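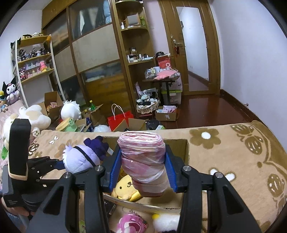 Recording a Box-Packing Demo with Hand-Held Grippers

Packing a box is my favorite first task for teaching a robot by hand. It's simple to explain, and it's full of the soft, squashy, awkward grabs that a policy learns so much from! You'll want two hand-held grippers, an open carton and a pile of stuff you don't mind dropping. I shoot mine on a bed, and the patterned bedspread is a bonus (plain backgrounds get you a robot that only works on plain backgrounds).

Pick your items
Mix the shapes. Plush toys forgive a sloppy grip, while tissue packs are flat and slippery and need the pads placed well. A roll of plastic bags is great too, as long as you hold it upright over the box before letting go.

Set your start
Put the box toward the far side of the bed and spread the items between it and you. Open both grippers all the way and bring them into view before you press record.

Move like the robot will
Slow down! Come in from above, close the jaws, wait a beat, lift, carry, lower, open. If you fumble a grab, keep rolling and try again. Those recoveries are gold.
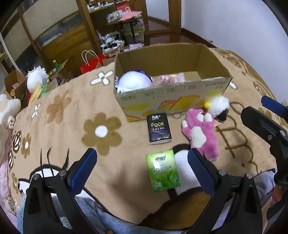 Saadet Değirmenci wrote in to ask whether both grippers really have to stay in view between grabs, because her second hand kept drifting off to the side and her policy had started doing the same. Mine did that too, on the first set. Park the idle gripper in the same spot each time and it settles down nicely.

How many takes?
I got my first decent results at 60 demos, and the set I use now has 216. Change the layout every 3 takes: swap two toys, turn the box, nudge a pack closer to the corner. Then play back a few recordings before you train, and throw out any where the jaws wander off before the item is let go.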